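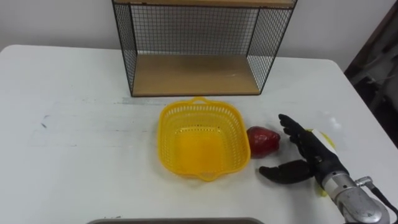 Wilstead Moves Its Lighting Bake to the Render Farm

Friday, July 26, 2019

Wilstead, a puzzle game set in a flooded mill town, has shipped its second chapter with lighting computed on a small farm of 12 machines. The first chapter was baked overnight on a single workstation, a process that limited the team to one full lighting pass per day.

The studio behind the game, Trivholm, has a staff of 8. It builds its levels in a commercial engine but uses its own lightmap tool, named Kovács, which began as a command-line script for unwrapping meshes. The tool now splits a level into tiles, sends each tile to a free machine and stitches the results back together.

Splitting the work

The largest level in chapter two contains 1387 static meshes. Early tests assigned tiles by floor area, and that left some machines idle while others worked through dense interiors. The current version assigns them by texel count, and the queue is sorted so that the heaviest tiles start first.

Seams were the main defect. Light bouncing across a tile border was computed twice with different random samples, which produced a faint step in brightness on flat walls. Trivholm fixed this by adding a border of shared texels to each tile and using the same sample seed on both sides. The border adds memory cost, most noticeably on small tiles.

Denoising

Lightmaps are cleaned with a filter supplied by Beteck. The filter runs after stitching, on the complete map. Running it per tile was faster but brought the seams back. Sample counts were then cut by 50 percent with no change the art team could pick out at normal viewing distance. Thin railings and ladder rungs still lose contact shadows, and those are corrected by hand with a per-object override.

Moving objects are lit from a probe grid, which is baked in the same job. Probes that land inside geometry are flagged and pushed out to the nearest open point.

Work on chapter three started in January. It adds a day and night cycle - two baked sets, blended at run time - and the tool will need to store both without doubling the download. Trivholm is testing a format that keeps the second set as a difference from the first.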